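Trandora Tracker: Frequently Asked Questions

Last revised in September by Ozan Taşdemir, for version 2 of the software

These are the questions that come most often to our support address. If your question is missing, write to us and attach the session log. Please do not send only a screenshot of the error, we can do very little with it.

What does Trandora do?

Trandora takes the video and the motion sensor data from a recording session and calculates the path of each hand-held gripper in space. The result is a file with position, orientation and jaw opening for every moment of the session. You can give this file to your training code, or replay it on an arm with the Modley player.

Trandora does not train a policy. It also does not decide if a demonstration is good. It only tells you where the grippers were and how sure it is about that.

Which operating systems are supported?

Linux, on the two newest long-term releases of Ubuntu. The viewer also runs on macOS, but the solver does not. We have no plan for Windows at the moment. Some users run the solver inside a virtual machine and tell us it works, only slowly.

Do I need a graphics card?

For the marker detection, no. For the refinement step, yes, if you do not want to wait. Without a card you can switch refinement off with the option --coarse. The paths are then less smooth, mostly in the rotation.

How do I calibrate the cubes?

Each cube must be calibrated one time after it is glued or screwed to the gripper. Start the program with "trandora calibrate", hold the gripper in front of the camera and turn it slowly until all the visible faces are marked green on the screen. The program needs 400 accepted views. It stops by itself when it has them.

Repeat the calibration if a gripper was dropped, or if you have taken the cube off for any reason. A cube that moved by a very small amount gives a path that looks correct but has the jaws in the wrong place. This is the most common cause of bad data that we receive, and it is difficult to find later.

Can the left and the right cube use the same marker numbers?

No. Every face of every cube in the session must have its own number. If two faces share a number, the solver jumps between the hands. In the viewer you will see the path as a zigzag. Print the left set and the right set from the two separate files in the folder "markers".

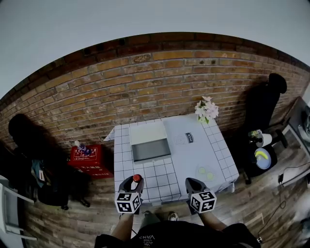
How much of a cube must the head camera see?

One complete face is enough for a position, and two faces are enough for a reliable orientation. The solver needs the black pattern together with the white border around it, so a sleeve or a cable over the border is already a problem. In a two-hand session at a table, the view from the head should contain both white cubes while the jaws are at the near edge, also when only one gripper has an object, like the small white one with the red cap between the left jaws, and the right one has nothing between its jaws. We ask for this because the solver uses the idle hand too. If it loses the idle hand, it must start its path again when the hand comes back, and the new part can be shifted against the old one.

If you often lose a cube, first try to tilt the camera lower. Changing the size of the markers should be the last thing you try.

Does the solver need special markers on the table?

No. The table markers from version 1 are not used anymore. Now the camera position is calculated from natural features in the room, and straight lines help with this. A wall of bricks, floor boards or a printed grid on the cloth are all useful. A plain wall and a plain cloth together are the difficult case.

There is one exception. A pattern that repeats exactly can confuse the start of the session, because one square of a grid looks like the next one. Begin every session by looking at the whole table and its surroundings for a moment, and only then look down at the work.

Can I move furniture between sessions?

Yes, if you build a new map with "trandora map". If you use an old map, the program compares it with the first images and gives a warning when the match is poor. Small objects on the table are ignored in the map. A chair moved by one person during the session is normally no problem either.

What does "gap in track" mean in the log?

It means that a cube was not seen and the motion sensor alone had to fill the time. Short gaps are filled automatically and marked in the file with the flag "interp". Long gaps are left open. You can change the limit in the settings, but please read the next answer first.

Why not fill all the gaps?

A motion sensor drifts. After a short time the calculated position is only a guess, and your training code cannot see the difference between a guess and a measurement. At Etmont we tested longer filling on our own set of 2,979 demonstrations. The number of open gaps became smaller, and the grasping on the real arm became worse. We have kept the short limit after this.

The jaw opening is always zero. What is wrong?

Usually the jaw range was not recorded. Open both grippers completely, close them completely, and do it again at the start of the session. In the log you must find two lines with "range ok", one for each side. If there is only one line, the other gripper was probably outside of the view.

How long can a session be?

There is no fixed limit, but the memory use grows with the length. We recommend that you cut the recording into single demonstrations before you solve it. The command "trandora split" does it from the button presses. A folder of nearly 1,000 demonstrations can be solved in one night on a normal workstation with refinement on.

Is the Yaman file format still supported?

Reading, yes. Writing, no. Use "trandora convert" to bring old Yaman files to the new format. The jaw values are scaled again during this step, so please do not convert the same file two times.

Can I use Trandora in a commercial product?

The viewer and the converter are free for all uses. For the solver you need a license from Etmont if you sell the data or a product made with it. Universities can use the solver without cost, they only have to register the name of the lab.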